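Bench log, Lundar cell, Sunday, 7 pm

Two-arm task again: yellow block, blue tray, drawer. Stopped at run 19 of a planned 65. The right arm threw a force fault while both grippers had the block, and the left, lacking any instruction to care, carried on holding. Neither would let go. I have attended meetings like it.
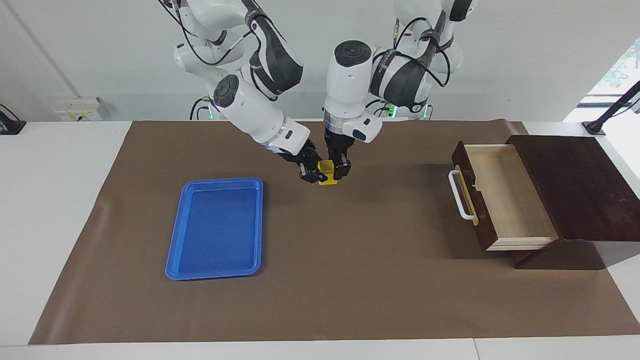

Both grippers on the block. Tray empty, drawer open.

Log says the right arm's release was queued behind a message that timed out at 200 ms. The Tovar script treats a timeout as "wait politely" – for ever, as far as I can tell. Hit the stop, backed the fingers off by hand at low speed. No damage found.

To do: make a fault on one arm halt both. Ask Clelex whether the force limit survives a restart. No unattended runs until then, mine included.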